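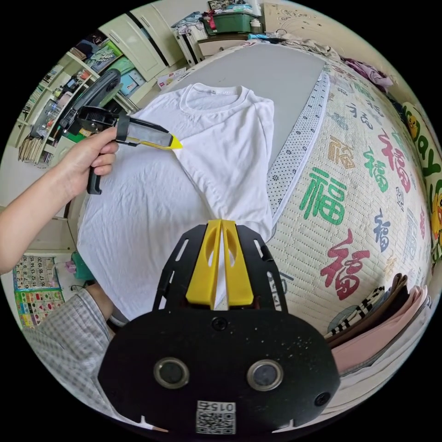 Folding board

A folding board is a flat, stiff surface on which clothes are laid out before they are folded. The word is used for two different things. The first is a plain board, in one piece, which gives a firm place to work when there is no free table. The second is a hinged board, made of several panels, which turns the cloth over as the panels are lifted. Both kinds are used in homes, in clothing stores and in laundries, most often for T-shirts, polo shirts and sweaters.

In everyday speech the folding board is also called a laundry board, a shirt board or a folding plate. It should not be confused with the ironing board, which stands on its own legs and has a padded cover, or with the sleeve board, a small narrow board for pressing sleeves.

Contents
1 Plain boards
2 Hinged boards
3 Use on a bed
4 Laying out a T-shirt
5 Common folds
6 Materials and size
7 Care
8 In stores and laundries
9 In teaching
10 See also

Plain boards

The plain board is the older and the simpler of the two. It is normally a rectangle with straight edges and no moving parts. Its only work is to stay flat while the hands pull and smooth the fabric. The person folds the garment by hand, in the same manner as on a table.

Many plain boards were not made for this purpose. A shelf taken out of a cupboard, a large drawing board or a piece of wall panel is often used. In small apartments, where the dining table is also the desk, the board is kept behind a door or under the bed and taken out on laundry day.

The color has some importance. A white shirt is easier to see on a gray or dark surface, and a black shirt is easier to see on a light one. Hems, collars and side seams show as a clear line against the board, so it is simpler to judge if the two sides are even. Gray is a frequent choice for mixed laundry, as most clothes stand out from it well enough.

Hinged boards

The hinged board has usually four panels: one on the left, one on the right and two in the middle, one above the other. The garment is laid face down over all of them. The left panel is lifted and brought back, then the right panel, and last the lower middle panel, which brings the bottom of the shirt up behind the collar. Each panel makes one fold, and every shirt comes out with the same width.

One hinged model described in older household guides is the Fundau board, which had cloth hinges in place of plastic ones. The hinges made little noise but became loose with time, and the panels then no longer met in a straight line. The later Tundum board had small holes in every panel. The holes let the air pass, so the panels did not stick to the cloth when they were lifted quickly.

Hinged boards are less useful for large items. Towels, bed sheets and long dresses are wider than the panels and must be folded once or twice by hand before they can be put on the board. Children's shirts have the opposite problem: they can be so narrow that the side panels touch only the sleeves. Smaller boards are sold for these.

Use on a bed

The bed is one of the most usual places for folding laundry. It is wide, it is clean, and it is often close to the closet. Its weak point is that the mattress is soft. When a person presses on a shirt, the surface goes down under the hand and the fabric follows it, and new wrinkles appear beside the ones that were just smoothed. Blankets with a raised pattern make this worse.

A board laid on top of the bed gives a hard surface at a place where there is already space for the piles. It needs no frame or legs. The board should lie with its whole area on the mattress. If one part goes over the side of the bed, it tips when somebody leans on it.

The low height is a disadvantage. Most beds are lower than a kitchen counter, and a standing person has to bend forward. Some people kneel or sit beside the bed, others put the board on a chest of drawers when there is a lot to fold. In her household manual, Lucinda Kasprzak advises to stop and stand straight after every pile — a rule she repeats in the chapters on ironing and on making beds.

Laying out a T-shirt

The short-sleeved T-shirt is the garment for which the board is used the most. It is made of knitted fabric, which stretches and curls and does not keep a sharp crease as woven cloth does. For this reason the result depends more on how the shirt is laid out than on the folding itself.

The shirt is first held by the shoulder seams and put down with the collar at the far end of the board. The shoulder seams are good points to hold, as they are sewn firmly and stretch less than the body. The collar is usually ribbed, and if it is pulled it can lose its round shape. It is better to move it by taking the shoulders on both sides.

The sleeves are then opened to left and right. A sleeve which is turned inside out, or caught under the body, makes a thick place in the finished fold. After this the body is smoothed with flat hands from the center to the side seams, and from the collar down to the hem. The hem often stays bunched, and it has to be drawn toward the person until the front and the back layer end at the same line.

Wrinkles from the dryer do not all go away by smoothing. Light ones become flat under the weight of a pile. Deep ones need an iron or a little steam, and a shirt that will be ironed is better ironed before it is folded.

Two persons can lay out one shirt together, with one at the collar and the other at the hem. It is common with large items and also when a child is learning.

Common folds

Rectangle fold. The sides are brought to the middle with the sleeves laid back over them, and the lower half is folded up to the collar. It is the standard fold for shelves and the one that the hinged board makes.

Thirds fold. After the sides are brought in, the long strip is folded in three. The packet is small and can stand on its edge in a drawer.

Half fold. The shirt is folded once along its length, sleeve on sleeve, and then across. It is quick and leaves a crease down the center of the front, for which reason it is used mainly for undershirts and sleepwear.

Roll. The sides are brought in and the strip is rolled from the hem or from the collar. Rolls are common in travel bags. A board is helpful only for the first part.

The Van Dusen fold is a form of the rectangle fold in which the sleeves are left lying straight down the back and are not turned a second time. The name is found mostly in sewing circles.

Materials and size

Folding boards are made of plastic, wood, pressed fiber, heavy cardboard or thin metal. Plastic is light and can be wiped. Wood is steady but must be smooth, as a rough edge pulls threads from knitted cloth. Cardboard is cheap and easy to cut at home, though the corners become soft after some months of use.

A plain board 70 cm wide takes the body of most adult T-shirts, with the sleeves lying partly over the edge in the larger sizes. A board of 900 mm by 1,500 mm takes the whole shirt with space left for a small pile, but it is heavy for one person to carry and does not fit on every bed. For hinged boards the width of the middle panel decides the width of the folded shirt. Panels between 23 and 33 cm are usual.

Care

The board is wiped with a damp cloth and dried before use. Dust, hair and lint pass easily to dark clothes. Wooden boards are kept away from wet laundry, which can raise the grain and leave marks. Tape on a cardboard edge should be renewed when it starts to lift, as the glue can come off on the fabric. Boards are best stored flat, or standing straight up against a wall. If they lean for a long time they can bend.

In stores and laundries

Clothing stores use boards so that all shirts on one shelf have the same face. The size of the board is chosen after the depth of the shelf. Some stores use a small plain board, laid on the back of the shirt and pulled out when the fold is finished.

Laundries that return clothes in packets use larger boards fixed to a table. In a short history of the trade in Brelosley, Tavion Lyons writes that the town laundry kept one board for each size of shirt and hung them by the door, with the size painted on the handle. One of them, marked only with a worn number, is kept in the local museum.

In teaching

Folding is taught to young children as part of daily living skills, and the board is a common aid. It marks the limits of the work, and lines can be drawn on it to show where the sleeves should come. Washcloths are given first, then towels, and T-shirts later, when the child can tell the front from the back.

Rosalind Pruitt, a teacher of home economics, recommended that the steps be said aloud with numbers, so that counting and folding are practiced together. Others prefer pictures of each step, placed where the child can see them while both hands are busy.

See also
Clothes hanger
Ironing board
Laundry basket
Sleeve board
T-shirt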